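Erkilcombe Food Learning Store
Frequently Asked Questions

Information for schools, nurseries, day centres and families using the Vegetable Loan Collection and the Bach Room

About the collection

What is the Vegetable Loan Collection?
The collection is a set of vegetables for handling, sorting and naming. It contains 142 catalogued play pieces, and fresh produce is bought in for particular sessions. It is used chiefly by infant classes, by adults learning English and by groups practising everyday kitchen tasks such as putting the shopping away.

Who may borrow from it?
Any school, nursery, care setting or registered childminder in Erkilcombe or Girkadbridge may borrow. Families may join as individual members on completion of the short form held at the front desk. Membership runs from September to the following August, whatever the month in which it is taken out.

Are real vegetables lent out?
No. Fresh produce is used on the premises only. Groups that wish to compare real vegetables with play ones at their own setting should buy their own, and are asked to keep them in a separate bag from the loan pieces. A play potato that has travelled under a real one generally comes back with soil in its seams, and soil in seams is slow to remove.

How are the sets arranged?
Play pieces are lent in trays according to how the vegetable grows: roots and tubers, leaves, pods and cobs, and fruits treated as vegetables. Tomatoes and cucumbers are in the last of these. The Store is aware that opinions differ on pumpkins, which for the present are catalogued with the cucumbers.

Using the Bach Room

What is the Bach Room?
The Bach Room is where supervised sorting sessions take place. It may be booked by any member group for a morning or an afternoon. The building itself dates from 1723, although very little of that period remains on the side where the room is situated.

Why are sorting surfaces kept plain?
Younger children and people with low vision find a vegetable more easily when there is no pattern behind it. Cloths with stripes, checks or printed fruit should therefore not be brought in. Dark grey is suitable for most of the collection, and pale items such as turnips and cauliflower show up particularly well on it. Aubergines do not, and a sheet of white card may be borrowed for them.

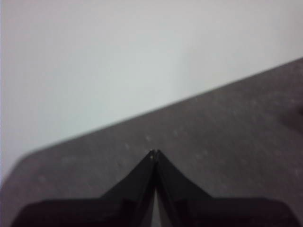
Ikhsan Subramaniam asked by letter whether a plain tea towel would be acceptable in place of the white card, as card becomes limp once a washed carrot has been put down on it. The Store's reply was that a plain white or cream towel may be used, provided that it is laid flat and taken home again afterwards. The same correspondent wished to know whether beetroot might be placed on it, and was advised that this was a matter for the owner of the towel.

May groups work at floor level?
Yes. Many groups prefer it, particularly those with children who do not yet sit comfortably at a table. Pieces that roll are easier to recover, and everyone in the circle can reach the middle. Leaders should bring cushions or mats for sitting on and should check that adults who need a chair have been offered one.

The floor must be swept before and after each session. Brushes hang in the corridor outside the room – please do not use the kitchen brush, which is kept for the kitchen alone.

Which vegetables are best for a first session?
The Store recommends beginning with a pair that differ plainly in both colour and texture. A potato and something yellow and knobbly, in the manner of a small corn cob, make a good first pair. Most people can tell the two apart by touch, with their eyes closed, after a very short time. Carrots and parsnips should be left until later. Onions are best avoided altogether in a first session, as loose skins quickly become the main point of interest.

Should the pieces be laid out in rows?
This is for the leader to decide. Some groups place items close together and ask each person to find one by name. Others spread them widely and ask for them to be gathered by colour. Where several people are reaching at once, a wider spacing is kinder to fingers.

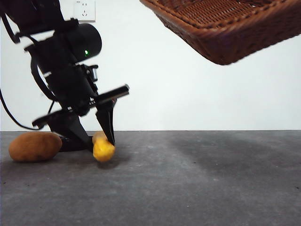

Borrowing and returning

How do I reserve a tray?
Reservations are made through Dramero, the Store's booking system, or in person at the front desk. Please give the name of the tray and the time of day at which it will be collected. Requests made by telephone are accepted but are not confirmed until they have been entered on Dramero by a member of staff.

How long may a tray be kept?
The ordinary loan period is 2 weeks. A tray may be renewed once if no other member has asked for it. The pods and cobs tray is in constant demand during the harvest season and cannot be renewed in September.

How many trays may be borrowed together?
Schools and nurseries may have up to 4 trays on loan at any time. Individual members may have one.

How should the pieces be cleaned?
Wipe each piece with a cloth wrung out in warm water and a little washing-up liquid, then dry it at once. Pieces with a bumpy surface need more care, as crumbs settle between the bumps – a soft toothbrush is suitable. Nothing in the collection should be placed in a dishwasher or left to soak.

What happens if a piece is lost?
Please tell the desk when the tray is returned. There is no charge for a first loss. Members are asked not to replace missing pieces themselves, however close the match, as every item is checked for size before it is offered to children under three. Items found later at the back of a cupboard may be handed in at any time.

Allergies and hygiene

What should leaders check before using fresh produce?
Leaders should ask in advance about allergies, including contact allergies, and should wash all produce before it is handled. Potatoes which are green or sprouting must not be used. Hands are to be washed at the beginning and end of the session.

May the fresh produce be eaten afterwards?
Produce which has been handled by a group is not served as food on the premises. It goes on the compost heap, and the key to the side gate may be signed for at the desk.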